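La pinza suelta la memoria antes de que encaje en la ranura

Zuzanna Żak
Estoy en el grupo de automatización del instituto y este curso nos toca desmontar y volver a montar un ordenador de sobremesa con dos brazos. El proyecto se llama Plelivus. Sacar piezas y dejarlas en la placa de soportes impresa en 3D ya nos sale bien. El problema es volver a meter los módulos de memoria: de 40 intentos seguidos fallaron 33. El módulo llega a la ranura, toca, y al empujar se inclina dentro de la pinza.

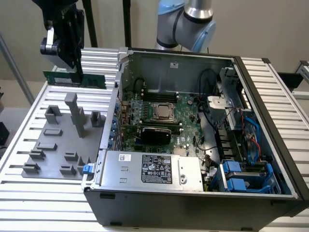 Los dedos los imprimimos en PLA, lisos por dentro. La velocidad de bajada está al 19 % y bajarla más no cambia nada. ¿Subo la fuerza de cierre o cambio los dedos? La entrega es en enero.

Nieto
A nosotros nos pasó con tarjetas de red. Prueba con más fuerza.

Cleiton Amaral
Yo no tocaría la fuerza todavía, que con una tarjeta puedes dañar componentes. Cambia primero los dedos: hazles un rebajo del grosor del módulo y pega dentro una tira fina de silicona. Agarra por los extremos, lejos de los chips.

Luego mira la alineación. Con un error de medio milímetro el módulo se apoya en el borde de la ranura y gira, por muy bien sujeto que vaya. Baja hasta notar contacto, haz un barrido pequeño a lo largo y a lo ancho, y empuja cuando haya entrado un poco. Comprueba también que las pestañas de la ranura estén abiertas y que la muesca coincida. Con eso pasamos a casi un 75 % de aciertos. Para el último empujón usamos la pinza cerrada, apoyada primero en un extremo y después en el otro.

Zuzanna Żak
Gracias. Imprimo los dedos con rebajo y pongo aquí lo que salga.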